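Kindon Town Talk > Local Government > Council and Mayor

Topic: Mayor sworn in last night, and what about the runoff turnout?

porchlight_dee
Posted 2026-06-17

Well, I went to the swearing-in last night and I'm so glad I did, even with the heat and the folding chairs and the sound system that gave up halfway through the oath (they just had the new mayor say it again, louder, and people clapped twice). I've lived in Kindon most of my life and had never been to one. The speech was short. It was mostly about the water contract with Clilden and getting the budget passed before the summer recess, and there was a nice bit thanking the poll workers from the May runoff.

What's been on my mind ever since is the margin, though. The race came down to 24 votes! I keep thinking of all the folks on my own street who told me they'd get to it and then didn't. Do you all think a mayor who wins by 24 should go slow on the big stuff, like the Clilden contract, or just get on with it?

millrace_bob
Get on with it. I voted for the other ticket and I'd say the same if we'd won. You don't get a smaller term for a smaller margin, and the Clilden deal has been sitting on the table since before my grandson could walk. Glad you had a good evening, Dee, and I'm sorry I missed the double oath.

teasel44
I have to disagree with Bob, as fond as I am of him. The runoff had a little over 2,000 ballots in it, and we are not a tiny place anymore. When half the people who bothered to show up wanted the other candidate, who was very plain about reopening the Clilden terms, I think that ought to count for something. I'm not saying tear it up. Hold a real hearing — an evening one, so people who work can come — and let the east side have its say about the rates.

millrace_bob
We had hearings, teasel. I went to two of them and could have stretched out and napped across the whole back row.

teasel44
They were at 10 in the morning, Bob!

millrace_bob
All right, that's fair. I'm retired and I forget.

fagerlund_flats
Chiming in from the Fagerlund side of the creek, where we lost our polling place for the runoff and had to drive clear over to the high school. I know of at least three households on my road that skipped it for that reason, and we had 700 people registered in the old precinct. I don't think anyone meant harm by it, but with a result that close it does sting a bit. If the new council does one thing this summer I hope it's putting our polling place back before the fall.

porchlight_dee
Oh, I hadn't realized they moved yours, and now I feel bad for grumbling about my neighbors. Would you be willing to say that at the next council meeting? Public comment is first on the agenda and I'd gladly sit with you.
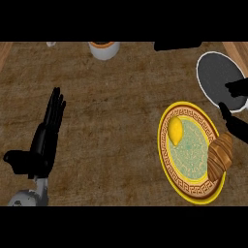

fagerlund_flats
I would, Dee, thank you. I get wobbly talking in front of people but I could read it off a card.

clumine_reader
The sign-up sheet for public comment closes 30 minutes before the meeting starts, so don't cut it close like I did last time. The Clumine also takes letters on council business, and they print nearly all of them if you keep it to a page.

teasel44
Put me down for the same row. Bob, are you coming?

millrace_bob
I'll be there, and I'll be speaking for the contract, so save me a seat on the end.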